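Widad Darwish
May 25, 2024

Long thread on whether a machine can do your chores yet. I get asked every time I mention work, so I'm putting it in one place.

My own answer is no for the whole job and yes for small parts of it. Most arguments I see online are between people talking about different parts.

Start with the chores machines already do. Washing clothes, washing dishes, vacuuming a flat floor. In all three a person still does the handling. You load the washer. You scrape the plates. You get the socks off the rug before the vacuum runs.

The handling is what's left, and it's most of the time. I kept a log at home in February. I handled 861 things in one week just putting stuff back where it belonged. Cups, mail, chargers, shoes, toys. I quit logging after that week.

Shop floors are further along because somebody sets the job up for the machine. At Akl we had a cell that moved the same part from the same tray to the same fixture. It did 2750 parts between service checks and I have no complaints about it.

Then we gave it a mixed bin. Same arm, same gripper, 484 picks in the trial. The misses were nearly all parts leaning on other parts. We went back to trays — trays are cheap.

Your house has no trays. A kitchen drawer is a mixed bin. So is a kid's bedroom. So is the back seat of my car.

People at Tesik asked me which household chore I'd bet on first. I said putting loose things into a container. Hard items, nothing full of liquid, no deadline. If it drops one, it can try again.

Laundry folding gets the attention. I'd put it later. A shirt is a different shape every time you touch it, and a bad fold has to be shaken out before you can start over.

Cooking is later still. I wouldn't leave a machine alone with a stove, and if I have to stand there I may as well stir.

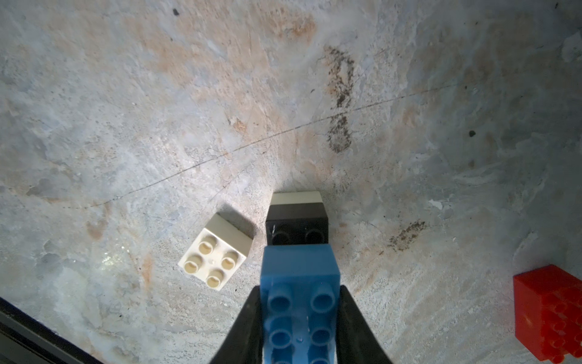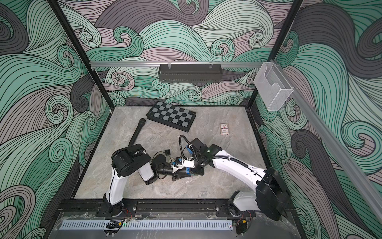 Tidying up is the chore I'd judge these machines on, and I'd judge it by variety. One kind of object is a fair place to begin. A toy brick has flat sides, so two fingers can close on it squarely, like the blue one in the first photo. A folded chessboard is wide and low. A microphone is round at one end and has a handle at the other. A little card box standing upright is easy to knock over. Each one needs its own grip, and a living room has all of them at once.

Two arms help with some of it. You can hold a box with one and fill it with the other, same as you would. They also get in each other's way, and you have to plan for that.

Things I'd ask anyone selling you a home robot, whether it's Rultivico or some name you've never heard:
How many tries per object?
Who put the objects out?
What does it do after a drop?

If the answer to the last one is that a person walks over and resets it, you still have a chore. You've swapped one for another.

My guess for a machine that clears a floor of toys without me in the room is 3 years. I've been wrong on dates before. I told my old boss in Sitdale that mixed bins would be easy.

Replies are open. I can talk about grippers all day but I don't know anything about lawn mowers, so please stop asking me about lawn mowers.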